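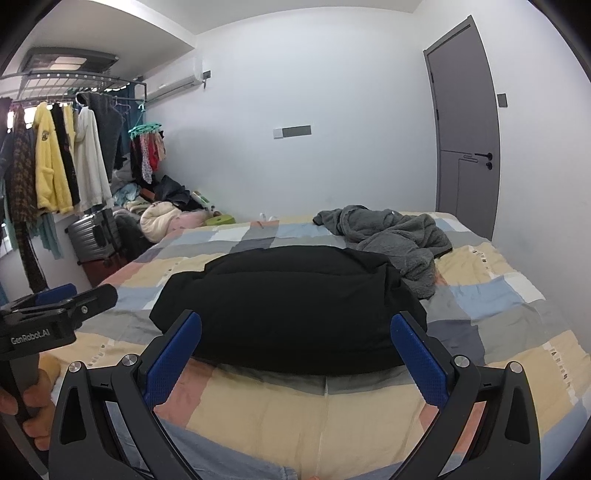 Lwazi Khumalo told me after the dry run that a folding demo is really a bunch of little demos glued together, and that I should just say so in the first minute and stop being coy about it. So I'm saying so in the first minute!

Opening (keep it short, they've just had coffee)

Hi everybody, thanks for sticking around for the Friday slot. I work on Sumus, our cloth handling project at Pimberg, and I'm going to talk about where you cut a recording. I know, it sounds like the dullest question in the building. It ate my whole summer.

We teach folding from hand-held grippers. You hold one in each hand, you fold the thing, and the cameras on the grippers record what the hands are up to. Then a policy learns from that. Most of you know the drill, so skip the explainer unless I get blank faces.

Leave the bedroom slide up for this bit. Point at the black garment. It's thick and puffy, which is exactly what our old towel policy hated. Towels are flat and polite. A puffy jacket gives you a lump where you wanted a crease, and the lump lands someplace different every time (pause, let the laundry people nod).

Where we used to cut

We didn't! We fed in the whole recording, start to finish, and hoped. A jacket fold is long. Somewhere in the middle the person stops and thinks, or fusses with a sleeve, or goes back and redoes the collar. The policy saw all of that as one continuous thing and learned to dither. If you were in Irville in September you saw it hover over a hoodie for ages while I talked louder and louder to cover for it.

Then we tried cutting by the clock. Equal chunks. Slightly better on the towels, worse on everything else, because a clock has no idea you're halfway through pulling a sleeve across.

What we do now: open-jaw cuts

Go slow here, this is the talk.

A person folding with two grippers keeps coming back to the same kind of moment. Jaws wide, nothing held, cloth lying where they left it. They're picking the next spot to grab. We call that an open-jaw rest and we cut there. That's the whole trick.

To find one you need jaw width from both grippers and some check that the cloth has settled. Jaw width is easy. The settling check is the fiddly part: we compare neighboring images and wait until the cloth stops changing, ignoring the hands as well as we can. Patricio Ortuño wrote the first version on a train and I've been scared to clean it up ever since.

One thing I got wrong at first. I wanted both grippers to be open for a cut to count. But people regrab one-handed all the time, so I was throwing away perfectly good breaks and ending up with monster segments again. Now either gripper can trigger a cut as long as the other one is holding still. (Somebody will ask how still. Backup slide.)

Next slide. Jaws wide apart, ridged blue pads, nothing between them. The jacket's spread out with a sleeve stretching off to the left, and the other gripper is up by the collar. Ask the room: where would you grab next? Let them shout. You'll get at least two answers, and both of them are fine. It's a real decision point, so I'm happy to let the policy start fresh from a view like that.

Don't get stuck on the quilt. People love to ask if the patchwork confuses the model. Short answer, black cloth on busy squares is kinder to us than gray on gray, and I'd like a lot more bedding in the set.
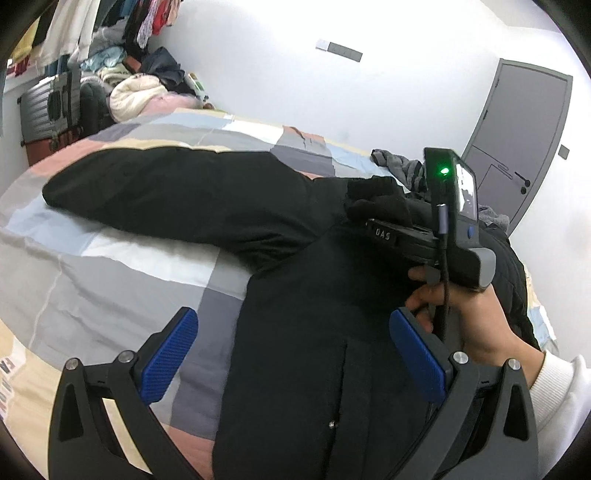 Results

129 recordings went into training, all jackets and hoodies. Same recordings for every method, the only change is where the cuts go.

We ran 40 trials with open-jaw cuts and 34 ended in a fold that two people would both call a fold. Whole recordings got a bit over half of theirs. Clock cuts sat in between, closer to the bad end. Say plainly that it's one robot and one kind of garment! I'd want to see this on shirts before I bet lunch on it.

Of the trials that failed, 4 were sleeves. The arm picks up the outer layer, the inside of the sleeve stays behind, and you get this sad twisted tube. Play the clip if there's time, it gets a laugh. The cuts don't help with that at all. I think that's a touch problem, and Lwazi thinks it's a viewpoint problem. We have a bet on.

Stuff that went sideways

Very careful folders hardly ever open their jaws. They slide along the hem and keep hold the whole way, so you get almost no cuts. We asked people to let go more often and they folded worse, so we quit asking. Those recordings go in long.

Nervous folders open and close constantly. Minimum segment length fixes most of it. I set ours by eye, sorry.

Also the Mokgethi set, which a few of you have been asking me for. It was recorded with an older jaw sensor that drifts, so the cutter goes haywire on it. You can correct for that if you re-zero each file. I've done part of it and I'll share the script with whoever wants to do the rest (look hopeful, make eye contact with the students).

If I'm running long

Drop the Mokgethi bit and the train story. Keep the sleeve clip.

Questions I'm expecting

Does it need two grippers? Nope, one works, the cuts just come less often.

Could you learn the cuts? Sure, and Patricio is trying. So far his learned cuts land mostly where ours do, and they take a lot longer to compute.

Why beds? People fold on beds. Ask me about the table version at dinner.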